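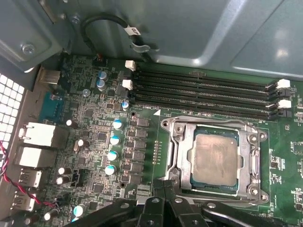
Dutmont open day, anyone else go?

palettiguy
Went Monday. They had the arm working over an open desktop PC, gripper down by the CPU socket, all four memory slots empty. The pitch is that it strips old machines for parts. I watched two RAM sticks go in during nearly an hour. Color me unimpressed.

gu_fan
Two? I saw it do 3 in the morning. And it's a demo, they run it slow with visitors standing there.

palettiguy
Slow is fine. Stopping so a guy with a laptop can nudge it is something else.

bench_rat
Did anyone ask about the cables? Loose wires by the ports, a fat black one looping down onto the board. That's what eats my time, not RAM.

gu_fan
I asked Mélanie Dhillon. She said cables are "next phase."

bench_rat
So a person does them. Bomgate said the same thing in August and they're still hiring.

palettiguy
The flyer says 200 boards a day. Same board every time, I bet.

gu_fan
You could have asked her that.

palettiguy
I did. She gave me another flyer.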